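Clenell Hall, Studio B
Electric instruments and amplification: inspection checklist with comments
Inspected: Aug 26, 2026
Next inspection due: before the September concerts

Marks used: OK, Attention (use allowed, repair to follow), Out (not to be used until repaired).

1. Mains supply and cabling

1.1 Wall sockets, stage side. OK
Covers tight, no scorching. The double socket behind the piano is hard to reach with the lid prop down.

1.2 Extension leads. Attention
One lead has a nick in the outer sheath close to the plug. Cut back and refit. All others fine.

1.3 Residual current device. OK
Tripped on the test button and reset. Tester reading entered in the studio log.

1.4 Cable runs across the floor. Attention
Tape is lifting at the door. Use the rubber ramp from the store until it is replaced.

2. Trornedska electric grand

2.1 Mains inlet and fuse. OK
Correct fuse fitted. The spare is taped inside the rear panel.

2.2 Earth bond, frame to chassis. OK
The bond wire was loose at the last inspection. It has a new crimp and a locking washer and no longer moves by hand.

2.3 Pickup rails. Attention
Bass rail sits slightly proud at one end and touches the lowest string on hard playing. No electrical risk. Pack with felt and listen again.

2.4 Preamplifier housing. OK
Opened and cleaned. Capacitors show no swelling or leakage. Wait 5 minutes after unplugging before taking the cover off; the label says so, but it is faded and wants reprinting.

2.5 Legs and castors. Out
Rear castor lock does not hold. The instrument weighs roughly 400 kg and must not be moved on its own wheels. It may be played where it stands, with the castor cups in place.

2.6 Lid, prop and hinges. OK
Hinge screws tightened. Prop seats properly in both positions.

2.7 Pedal lyre. OK
Slight squeak on the right pedal. A tuner's job, left as it is.

3. Seo reed piano

3.1 Power lead and strain relief. Attention
Lead is original and stiff. It passes the test but should be replaced before it cracks.

3.2 Stand and cross braces. OK
Both wing bolts present. One is a replacement with a coarser head and needs a spanner.

3.3 Output socket. OK
Crackle reported by players came from the jack lead. That lead has been thrown away.

4. Kandora valve amplifier and loudspeakers

4.1 Valve guard. OK
All four screws fitted. Guard must stay on whenever the amplifier is powered.

4.2 Ventilation. Attention
Music folders were stacked on the top grille. Removed. Keep a hand's width clear on every side.

4.3 Loudspeaker stands. OK
Safety pins in, feet level. The left stand has been moved away from the fire exit and its new position marked on the floor.

4.4 Sound level at the player's seat. Attention
Measured 92 dB(A) with the amplifier at its usual setting and both loudspeakers on. Hearing protection to be offered at rehearsals. Turning the loudspeakers outwards brought the level down a little.

5. Room

5.1 Fire exit and route. OK
Door opens fully from inside.

5.2 Extinguisher. OK
Gauge in the green, pin and seal intact.

5.3 Humidity. OK
Logger had been running for 366 days without a gap. Battery changed, data copied to the studio folder.

5.4 Lighting over the instruments. OK
Safety chains on both lamps checked from the ladder.

Repairs to be done before the next concert: 1.2, 2.5, 4.2 to be watched. The rest can wait for the normal service visit. Anyone who finds the grand off its castor cups should leave it alone and write it in the log.

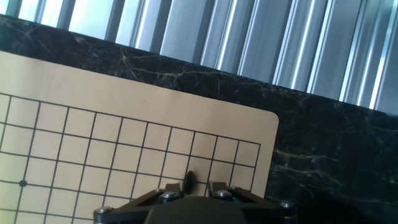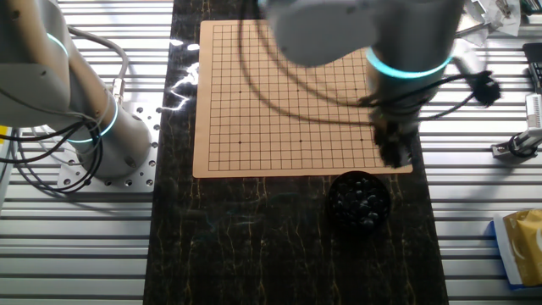 Go board, close up with one black stone upright between gripper jaws, and in wider view with no stones on it.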